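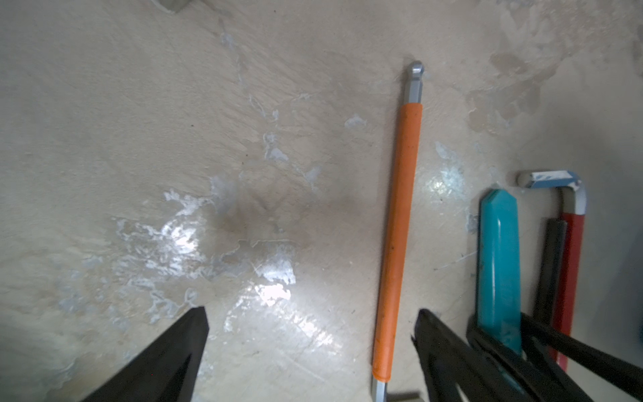 Search stories, recipes, people

The Wrong Size, Every Time

Tien-fu Wei keeps his hex keys on the floor. He owns a pegboard, a rolling cabinet and a canvas roll with a pocket for every size, and when he starts a job all of it goes down on the concrete in a heap: the orange one, the red one, pliers on top of whatever was there first. Then he kneels, which at his age has become a decision.

"The bench is where I put things I'm not using," he says.

Wei repairs bicycles, desk chairs and the occasional treadmill out of a rented bay behind the old Gurnari bakery. The floor has paint or plaster on it from a tenant before him. He has thought about painting over it for as long as he's had the lease, and in May he got as far as buying the roller.

I went to see him because I had stripped a bolt. It was a small bolt, on the stem of a bike I'd ridden twice, and I had stripped it with a key that came free with a bookcase. Wei looked at the bolt for a while, and then at me, and put the kettle on.

The hex key may be the least respected tool in the American home. We get them in little plastic bags, taped to instructions. We use them once, swear, and drop them in the kitchen drawer with the soy sauce packets. My own drawer had eleven when I checked, of which four were the same size. None fit the bike.

Wei's are a different animal. The long ones have a ball on the end, a rounded tip with a notch cut in below it, so you can come at a screw from an angle when there's a frame tube or a chair arm in the way. They wear colored sleeves, one color to a size, and the idea is that you learn the colors and stop squinting at the numbers.

"Do you know the colors?" I asked.

"I know orange," he said.

The ball end is also where people get into trouble. It touches less of the screw, and it's meant for spinning things in and out once they're loose. For the hard part, the first crack of the bolt, you turn the key around and use the short arm in the socket, with the long arm as your lever. I had been doing it backward since college. Wei says most of his walk-ins have, and that he has no plans to put up a sign.

He bought his first good set at Tapsell, the hardware store on the corner that is now a place for oat milk. His second came from a Clindano catalog and lost a key within the hour. He has a theory about lost keys, which is that they are always the five millimeter, and a drawer of replacement fives to back it up.

Pliers he regards as a moral failing. He has several pairs and uses them constantly.

"You use pliers when you've given up on being right," he told me, using pliers. My bolt came out with a squeal – his, I should say, since by then he was doing all the work – and he dropped it in my palm. The socket was as round as a pea.

He charged me for the new bolt and nothing for the tea. I offered to help him pick up. He looked over the floor, the red key and the orange one and the rest of the pile, and said he'd only need them again tomorrow.

143 comments
2,043 shares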